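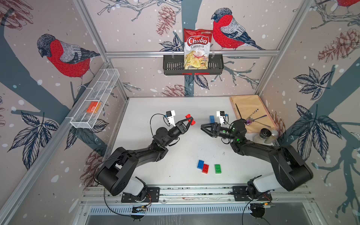
Oct 3, 2020

Wastum planner, bimanual brick handling

Big day for the planner! The new arm-arm collision check is merged and the whole loop runs at a rate I can live with. Planning a two-arm move used to take 184 ms on the bench machine, and now it takes 70. Nearly all of that came from one change — caching the wrist camera mounts as capsules instead of loading the full mesh on every query. I had the capsule code sitting in a branch since February and never got it past review, so I'm pretty happy to see it in.

Also moved the grasp scorer out of the Aria node and into its own process. Aria was blocking on it whenever the image queue backed up, and the arms would stall between waypoints. Much smoother now.

Config for the current build:
planner: krishnan-rrt, seed 11
padding on wrist capsules: 2 cm
scorer: Jimulmont weights, unchanged

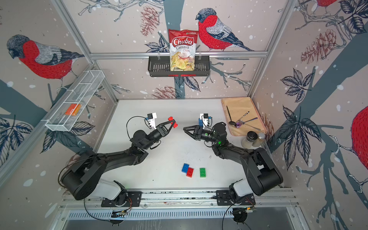 The segmentation is the part I want to dig into next. Jimulmont does great on single bricks, but it still likes to merge masks when two of them touch, and then the grasp center lands on the seam. The blue brick partly under the red one is just the kind of layout I mean, while the green one off to the right should be an easy pick. I'd like the scorer to see a merged mask, split it by color, and then rank the top brick first. Held bricks need handling too: with a red one in the left gripper and another red one on the table, color by itself can't be the ID. Plan is to subtract the gripper volume from the cloud before we segment.

Padding question for whoever picks this up: 2 cm is comfortable for passing poses but too fat for a close handover, where the planner gives up early. Maybe drop it only when both grippers are inside the handover zone? I started a flag for it in the Wastum config (handover_padding), no logic behind it yet.

To do:
- mask split, then rerun the saved logs
- log planner timeouts separately from IK failures, they share an error code right now
- scorer restart still drops the first frame
- clean up my awful commit messages before merging the Aria branch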